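Changes to the Supply Cupboard and Shared Office Purchasing

Issued 8/29/18 by the Office of Facilities and Purchasing, Karside campus

Staff in all departments are asked to take note of several changes to the way office supplies are ordered, stored and paid for at Karside. The changes apply to every department, including those housed in the Lai Building, and replace the guidance circulated last November.

Background

For many years each department has kept its own stock of paper, folders, pens, tape and similar items. A review carried out over the spring found that the campus was placing orders with 77 separate suppliers, many of them for the same goods at different prices. In several departments the stock on hand would have lasted well beyond the end of the next school year, while other departments were placing rush orders and paying extra for delivery. The review also found a large quantity of printer cartridges for machines that the campus no longer owns.

The Office of Facilities and Purchasing has been asked to bring this spending under one plan. We are grateful to the department secretaries who answered our questions at a busy time of year and who sent in their order records.

The central supply room

A central supply room has been set up on the ground floor of the Lai Building, in the space formerly used by the mail room. It is open during regular office hours. Staff may collect everyday items in person by signing the log at the counter and giving a department code. No approval is needed for items on the everyday list, copies of which have been sent to each department office.

Larger requests should be made in writing. A request received before noon will normally be filled on the next working day. Orders of copy paper will be brought to the department office by the mail staff, and should not be carried up by hand.

Departments may keep a small working stock. We ask that this be limited to what can be used in one month. Unopened items beyond that amount may be returned to the supply room, and the value will be credited to the department's account at the price originally paid, provided that the order record can be found.

Ordering items not held in stock

Orders for items not held in the supply room will be placed through Pullby, which has been chosen as the campus's main supplier of office goods. Each department may name up to 5 staff members to place orders. Names should be sent to the Purchasing desk on the usual form, signed by the head of department.

Orders under $300 may be placed directly by a named staff member. Orders from $300 up to $3,000 need the signature of the head of department. Any order above that amount must come to this office before the supplier is contacted, and three written quotes will be required. Splitting one purchase into several smaller orders in order to stay under a limit is not allowed.

Purchases made on personal credit cards will be repaid only where the item was needed the same day and was not in stock. Receipts must be attached. Repayment claims for gift cards, decorations and food should continue to go to the Finance Office under the existing rules.

Furniture

Desks, chairs, tables and shelving are not covered by the Pullby agreement. The contract with Olteck for furniture remains in force, and requests should be made as before. Departments are reminded that a good deal of used furniture is held in storage and may be claimed at no charge.

Requests to replace furniture on grounds of appearance alone will have a low priority. Light wear is to be expected in rooms that are used every day, and a piece that is sound and steady should be kept in service. Replacement will be considered where a top is split, a leg is loose, or the height is wrong for the person or the work.

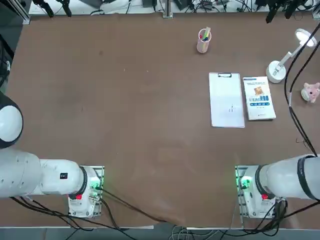 Requests for replacement tables should state the size of the room, the use to which the table is put, and the condition of the present one. A photograph is helpful and will often save a visit. Faint scuffs and a few pale specks on a brown top fall within light wear and would not qualify a table for replacement. Damage that could catch clothing or injure a hand should be reported at once by telephone, and the table should be taken out of use until it has been looked at.

Questions and training

Short training sessions on the new order form will be held in the Lai Building in the coming weeks, and times will be sent to department secretaries. Staff who have been named to place orders are expected to attend one session before placing their first order.

Questions about the supply room, the everyday list or the return of unused stock should be addressed to Oi-ling Tsao, Purchasing desk. Questions about existing furniture orders should be sent to the Facilities desk, with the order number in the subject line.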